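We use cookies to keep this site working. Accept all / Manage settings

Unit 4 handout: Reading claims about floor surfaces

Course notes, Introduction to Workplace Ergonomics

Most of what you will read about floors and tired legs was written by people who sell mats. Keep that in mind through this unit. The mats may well be fine. The evidence offered for them is often thin, and your job is to say how thin.

1. What is being claimed

A typical brochure says standing workers feel "up to 50 percent less fatigue." Up to. A product that helped one person by that much and everyone else by nothing would pass. Ask what was measured (a rating on a form? calf swelling? sick days?) and when in the shift they measured it. Early in a shift, most people feel all right on bare concrete.

2. Who was asked

The Ikel packing study in your reader had 200 workers fill in a survey. Good number. But they all got new mats in the same month the breaks were made longer, and there was no group without mats. I don't see how anyone can pull those two changes apart, and the report doesn't try.

The Riihimäki warehouse trial is smaller and better. Workers swapped surfaces halfway through, so each person could be compared with themselves. The gain was modest, and it faded for people who walked a lot. You won't find that part quoted in the catalogs.

3. Thickness and edges

Softer is supposed to be better, until it isn't. A very soft mat makes the foot work to stay steady. Any raised edge is also a place to catch a toe - check for a beveled border, and check how the mat meets the floor around it. Trip reports are usually kept by a different office from the comfort surveys, so the two are rarely read together. Ask for both.

4. Layout drawings

Be careful with renderings.

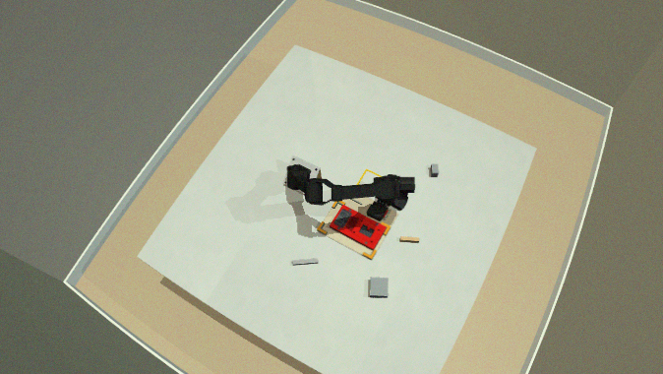 5. For next class

Read the Raro and Sidel product sheets, 2 pages each. Mark every number that has no source. Then write one paragraph on whether you would spend 1000 dollars on either one, and what you would want to know first. "More research is needed" will not get credit unless you say which research.

Shares: 2 | Comments: 0

Contact the course office | Copyright, all rights reserved | Back to top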